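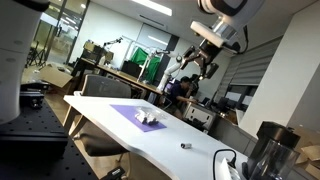 The Seidel planner and the Judthorpe perception stack get this inspection every time either one is rebuilt, and again on Tuesday mornings whether they have been rebuilt or not. Please take your time over it. I have tried to write the comments the way I would tell you these things if I were standing next to you, so some of them go on a bit, and you are very welcome to skip the ones you know by heart. Have the arm configuration open before you begin, and walk once around the white table with it, comparing what the planner thinks is there with what you can see. The clear bag on the purple mat deserves a good look in the depth view, and so does the black cable that comes down to the power strip, as thin dark things and shiny clear things are where our collision map has let us down before.

Miroslava Vaněk, software safety, Cloltstead
Checklist revised in May with comments from Matúš Slanina

PART 1. BEFORE THE CONTROLLERS ARE ENABLED

1.1 Build number on the operator screen matches the build number in the log header.
Result: OK, build 341 in both places.
Comment: Read it off both screens yourself. We once spent a whole morning chasing a fault that had been fixed in a build we were not running.

1.2 Emergency stop is seen by the software as well as by the hardware.
Result: OK on every arm.
Comment: Press it and watch for the state change in the Seidel status panel. The motors going quiet tells you only about the motors. Release it, and check that the software waits for you to re-enable and doesn't simply pick up its old trajectory.

1.3 Heartbeat timeout set to 300 milliseconds.
Result: OK.
Comment (Matúš): I'd love to see this shorter, but on the present network we would get nuisance stops all afternoon and people would start ignoring them. Leave it until the switch is replaced.

1.4 Speed limit for shared-space mode loaded on each arm separately.
Result: One arm had the default profile. Corrected and reloaded.
Comment: The launch file copies the profile by arm name, so a renamed arm quietly gets the default. I have opened a ticket with the Sisurgate tools group and will nag them, kindly.

PART 2. PERCEPTION

2.1 Wrist camera calibration loaded, with today's check passed.
Result: OK.

2.2 Small containers are segmented one by one, including those near the fingers.
Result: Passed, with a remark.
Comment: Use a squeeze tube and a small bottle on the bare tabletop, well apart, and bring the open gripper down near the bottle. Look at the mask when a fingertip is right up against the end of it. A black finger over a dark band on a white bottle is a fair test of whether the self-filter removes the gripper and leaves the bottle whole. Watch the metallic top too, where a bright highlight can split one mask into two.

2.3 Clear plastic is reported as "unknown, occupied" and never as free space.
Result: Passed on the second try.
Comment: The first try used the old confidence threshold. If you find yourself tempted to lower it so the planner has an easier time, please come and talk to me first. I don't bite, and there is usually tea.
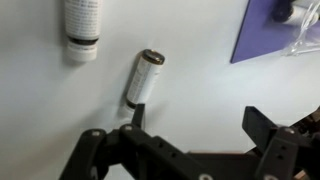
PART 3. PLANNING AND MOTION

3.1 Run the standard set of 2440 recorded planning requests in simulation.
Result: 9 failures, all of them timeouts. No path entered a keep-out zone.
Comment (Matúš): Timeouts are acceptable for release as long as the arm holds position afterward. I replayed each of them and it did. Do keep the logs, though, as I want to compare them with the next build.

3.2 Approach from above onto a loose pile.
Result: OK at reduced speed.
Comment: Small white cylinders heaped together are hard on the grasp ranker, which likes to choose a piece it can see nicely and forget about its neighbors. Step through the approach with the hold button, and stop above the pile to read the top-ranked grasp before you let it go on. If there is crumpled plastic next to the heap, the planned finger path should be drawn clear of it. Anything tall at the back of the table, such as a black box, belongs in the collision map before you start.
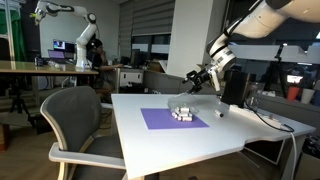 Do I have to repeat Part 1 if I only changed a planner parameter?

Items 1.1 and 1.2 are enough for a parameter change, followed by the whole of Part 3. Any change to the launch files means starting again from the top.

3.3 Recovery behavior after a refused grasp.
Result: Open.
Comment: The arm retreats properly, but the message on the operator screen still says "done" where it ought to say "refused." Matúš has a fix in review. Until it is merged, read the log line and leave the screen out of it.

Cleared for shared-space mode at reduced speed, item 3.3 outstanding.
Inspected by: M. Vaněk
Second reader: M. Slanina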